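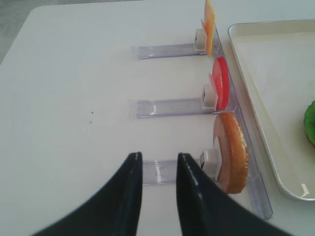
Slide 2: Why thin slices dry better

Hello everyone, and thanks to Dymphna Ó Conaill for letting me go on about dried fruit for a whole session! Start with the apples. A thick slice goes leathery outside and stays damp in the middle, and that's where the mould gets in. Go thin, and keep them all the same.

(Pass the jar round now. Pears first, they go quickly.)

Slide 3: The Bronport orchard

We picked 497 kilos in one season, mostly windfalls, and I still get excited telling people that. Mention Peadar's old cider shed and the 2 racks we built along the back wall.

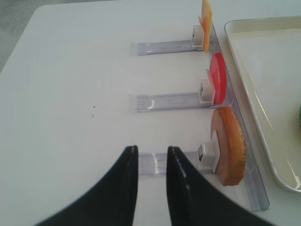

White tabletop with a clear plastic holder.

Ask: who has dried anything at home? Herbs count! Let them chat for a minute.

Slide 4: Keeping it

Lids on tight, dark cupboard, shake the jar every day for the first week. If you see any mist on the glass, back on the rack it goes.
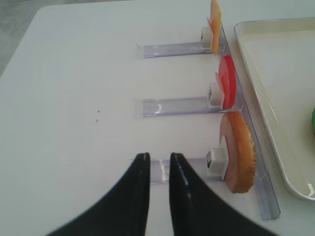 Same goes for plums, only they need far longer, so don't lose heart. Brendan's took so long he'd given up on them, and they were glorious.

Questions, then tea. Recipe sheets are by the door.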